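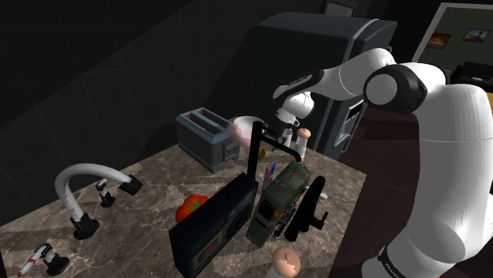

机械臂上岗之前:Wodon厨房工作站的安装、检查与维护

Pondeo少年科学馆 科普读物编写组
适合小学中高年级阅读

搜索 请输入关键词 搜索

同学们在科学馆的展厅里常常问:机械臂是怎样学会拿东西的?它会不会累?坏了由谁来修?本文以Wodon厨房工作站为例,介绍一台机械臂在开始练习之前要做哪些准备,平时怎样照看,出了毛病又怎样查找原因。

Wodon工作站分为两部分。一部分在计算机里,由程序画出一间厨房,里面有台面、冰箱、水龙头和各种小物件,机械臂也是画出来的。另一部分在科学馆的实验间里,是一台真正的机械臂,装在结实的底座上。工程师先在计算机里把动作试好,再交给真的机械臂去做。计算机里的这一部分叫作“仿真”。

一、什么是仿真

“仿真”的意思是模仿真实。飞行员学习驾驶时,会先坐进模拟舱,在屏幕前练习起飞和降落。机械臂的仿真与此相似。程序里不仅画出了物体的样子,还写明了物体的重量、软硬和光滑程度。机械臂碰到一个杯子,杯子会倒;松开夹爪,东西会落到台面上。这些都由计算机一步一步算出来。

在仿真厨房里,台面上放着烤面包机、西红柿、盐瓶,也放着收音机和笔。有的物件在家庭厨房里常见,有的并不常见。把它们放在一起,机械臂就要学会在拥挤的地方找到目标,并且尽量不碰到旁边的东西。对于初学者来说,从一堆物件当中拿起一个小小的盐瓶,比在空桌子上拿要难得多。

仿真还有一个好处:东西碰倒了,只要按下“重置”,一切就回到开始时的位置。在真实的厨房里,打翻了盐,就得有人拿抹布来擦。

二、认识机械臂的各个部位

在安装和检查之前,先要认识机械臂的主要部位。同学们可以伸出自己的手臂,一边对照,一边阅读。

底座:机械臂站立的地方,好比人的双脚。底座必须固定牢靠。

连杆:一段一段的硬杆,好比人的上臂和前臂。Wodon工作站所用机械臂的连杆是白色的。

关节:连杆与连杆相接的地方,能够转动,好比人的肩膀、手肘和手腕。关节里面装着电机。关节外面有一个盖子,叫作关节盖,可以挡住灰尘。

夹爪:装在手腕前端,好比人的手指,负责夹住和松开物体。

编码器:藏在关节里面的测量零件,我们从外面看不见。它随时向计算机报告:“这个关节现在转到了多少度。”

闭上眼睛,把手举过头顶,你仍然知道自己的手在哪里。人有这样的感觉,机械臂没有,它要依靠编码器来知道自己的姿势。编码器报告的数字如果不准,机械臂就会弄错自己的位置。

三、搭建仿真工作站

2025年5月8日,科学馆对Wodon仿真厨房进行了一次全面更新,由工程师Naa Agbeko负责。更新的步骤如下。

第一步,确定台面的高度和位置。台面太高,机械臂的手肘会顶住台沿;台面太低,夹爪就够不到上面的东西。Naa Agbeko工程师在程序里输入尺寸,然后让机械臂慢慢伸向台面的几个角落,看看是否都能到达。

第二步,摆放物件。每一件物品都有自己的“身份资料”,包括外形、重量和摩擦力。摩擦力是物体表面互相阻碍滑动的力。穿着袜子在光滑的地板上走容易滑倒,穿着胶底鞋就稳当得多,这就是摩擦力不同的缘故。如果资料里把西红柿写得太滑,夹爪怎么也夹不住它;如果写得太涩,夹爪轻轻一碰就能提起来,这又和真实情况不符。

第三步,检查物件有没有“陷进”台面。计算机里的物体没有真正的实体,位置输错了,一只碗可能有一半埋在台面里面。程序开始运行后,它会突然弹起来,飞得很高。工程师把这种现象叫作“穿插”。遇到穿插,要把物件稍稍抬高,让它从很低的地方轻轻落下,自己站稳。

第四步,设置光线。光线太暗,摄像程序分不清物件的边缘;光线太亮,白色的物件会变成一团白。仿真里的灯可以随意移动,所以工程师会换几种不同的光线,让机械臂都练一练。

第五步,试运行。机械臂从起始姿势出发,移到目标物件的上方,停住,夹爪朝下,再慢慢下降。试运行时速度要调低,工程师在屏幕前全程观看。

这次更新以后,仿真厨房连续进行了3,758次拿取练习。每一次练习都有记录,写明目标是什么、有没有拿稳、中途碰到了什么。

四、为什么要先停在上方

细心的同学也许会问:机械臂为什么不直接冲过去,一把抓住物件呢?

请做一个小试验。在桌上立一支带帽的胶棒,然后从侧面快速伸手去抓,胶棒很可能被碰倒。再试一次,先把手移到胶棒的正上方,停一停,再慢慢放低,用手指夹住它。第二种办法稳当得多。

工程师把上方的这个停顿点叫作“预备点”。到达预备点以后,程序要核对几件事:夹爪是否已经张开,夹爪的方向对不对,下面的物件有没有移动过。全部核对无误,才允许下降。像盐瓶这样又小又容易倒的物件,预备点尤其重要。

预备点的高度也有讲究。定得太高,下降的路程长,花的时间多;定得太低,夹爪移动时可能扫到旁边的物件。在Wodon工作站,每一种物件的预备点高度都单独记在一张表里,物件换了,表也要跟着改。

五、给机械臂“对零”

用尺子量东西,要先把物品的一端对准刻度“0”。对歪了,后面量出来的数就全都不准。机械臂也有自己的“0”,叫作零位。

给机械臂对零,就是把每个关节转到规定的位置,再告诉计算机:“从这里开始算。”实验间的真机械臂每隔一段时间就要对零一次。搬动过底座、更换过关节里的零件之后,也必须重新对零。

对零的工作由工程师Sherif Hegazy负责。他先切断机械臂的动力,检查关节上的记号是否清楚,再接通动力,用很慢的速度转动关节,直到两边的记号对齐。对齐一个,记录一个。全部完成后,让夹爪的尖端去碰台面上的一个固定小点,连续碰3次。如果每一次都落在同一个地方,对零就合格了。

仿真里的机械臂不会磨损,也不会被人撞歪,为什么也要检查零位呢?原来,仿真机械臂的零位必须和真机械臂保持一致。如果真机械臂的零位改了,仿真里却没有改,那么在计算机里练好的动作搬到实验间,就会处处差一点儿。

六、日常照看

机械臂每天开机以前,值班工程师要按照《Wodon工作站日检表》逐项查看。下面摘录其中的一部分。

看:连杆和关节盖上有没有裂纹,电缆有没有被压住或者缠绕,底座周围有没有杂物。

听:关节慢速转动时声音是否均匀。听到“咔哒”声或者摩擦声,要立即停机。

摸:必须在断电以后进行。轻轻晃动夹爪,看它是否松动。

擦:用干净的软布擦去夹爪内侧的灰尘和油渍。不得使用滴水的湿布。

试:按下急停按钮,确认机械臂能够马上停住。急停按钮是红色的大按钮,遇到危险时使用。急停试验不合格,当天不得开机。

仿真工作站也有日常照看的办法。工程师要保存程序的备份,查看硬盘里还有没有足够的空间,并且用一组固定的动作来考一考机械臂。这组动作叫作“标准考题”,内容从来不变。如果昨天能通过,今天通不过,就说明程序里有什么地方被改动了。

七、一次故障的查找

10月里的一天,仿真机械臂出现了奇怪的情况。它能够准确地移到盐瓶上方,下降以后却总是夹不住,夹爪合拢时,盐瓶就往一边滑走。

Naa Agbeko工程师没有急着修改程序。她先翻看练习记录,发现别的物件都能拿稳,出问题的只有盐瓶。接着,她把速度调到很慢,从侧面观看夹爪的动作,看到夹爪有一侧比另一侧先碰到瓶身。

这样一来,可能的原因就剩下2个:一个是夹爪的两侧没有同时合拢,另一个是盐瓶的位置资料有偏差。她让夹爪在没有物件的地方空着合拢,两侧十分整齐,第一个原因便排除了。随后她打开盐瓶的资料,发现模型的中心点偏到了瓶身的一侧。机械臂对准的是资料里的中心,和瓶子真正的中心差了一小段距离。

中心点改正以后,机械臂重新练习,盐瓶拿稳了。她把故障的经过写进维护日志,又请Sherif Hegazy工程师核对了一遍。整个查找过程用了大约3小时,其中大部分时间花在看记录上。

查找故障时,工程师一般遵守这样的次序:先看记录,再看现象,每次只改动一个地方,改完就试。如果一次改了好几个地方,机械臂即使恢复正常,也不知道是哪一处起了作用。同学们做科学实验时,也可以采用这个办法。

八、小词典

仿真:用计算机模仿真实的环境和物体。
零位:机械臂各个关节开始计算角度的位置。
预备点:夹爪下降之前,在物件上方停顿的位置。
穿插:仿真中两个物体错误地重叠在一起。
急停:让机器立刻停止运动的安全装置。
维护日志:记录检查、修理和更换情况的本子或者文件。

九、动手做一做

请准备一双筷子、一块橡皮和一张白纸。在白纸上画一个圆圈,把橡皮放在圆圈里。请一位同学当“机械臂”,手拿筷子,闭上眼睛;另一位同学当“程序”,只能使用“向左”“向右”“向前”“向后”“下降”“合拢”“抬起”这些口令。试着把橡皮夹起来。

夹不起来的时候,请两位同学一起写一份维护日志,内容包括:当时发出了什么口令,筷子停在哪里,橡皮有没有移动,下一次准备改哪一处。活动时动作要慢,筷子不得指向他人的脸。

十、参观须知

参观Wodon工作站的班级,请由教师提前向Pondeo少年科学馆登记。进入实验间以后,请站在黄线以外观看,长发应当扎好,书包放在门口的柜子里。机械臂运动时,任何人不得把手伸过护栏。仿真厨房的操作台在实验间隔壁,学生可以在工程师指导下使用,每班轮流进行。维护日志的复印件放在操作台旁的文件夹里,可以翻阅,看完请放回原处。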